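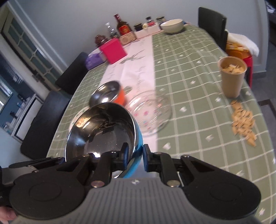
Feltunley Campus Forum > Grounds and Facilities > Kaczorowski Garden pathway

mwczerwinski
Posted 4/21/24
The Office of Alumni Relations invites comment on the proposed resurfacing of the lower pathway in the Kaczorowski Garden. The plan replaces 722 feet of wood chips with compacted stone and adds two benches near the north gate. Comments will be forwarded to the Grounds Department before the contract is signed.
Marianna Czerwiński, Alumni Relations

cuvley_hall_87
I support the benches. I do not support the stone. The class gift was made on the understanding that the garden would keep a natural surface, and the letter sent to donors in December said so.

b.wrobel
The December letter referred to the upper loop only. The lower pathway has never met the access standard the university adopted for its public grounds, and visitors who use wheelchairs must turn back at the footbridge.

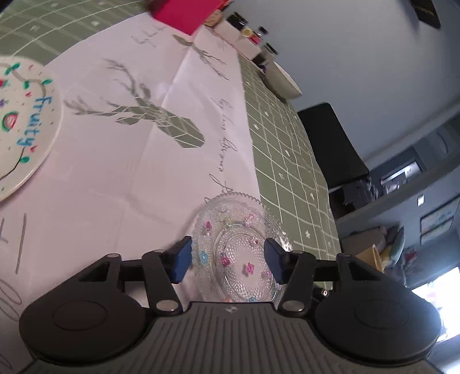
The Grounds Department reviewed wood chips, stone and paving, and found stone to be the least costly surface that meets the standard.
Barbara Wróbel, Facilities Planning

cuvley_hall_87
I have reread the letter and it says "the garden paths." It does not mention a loop. I ask that the full text be posted.

simovance_fellow
Could the department state what will be done about drainage? The slope below Cuvley Hall washes out each spring, and stone will end up in the pond.

b.wrobel
A drain line is included in the plan. I will request permission to post the letter.

mwczerwinski
Please limit comments to 200 words. Those already received have been forwarded.

cuvley_hall_87
My objection stands until the letter is posted.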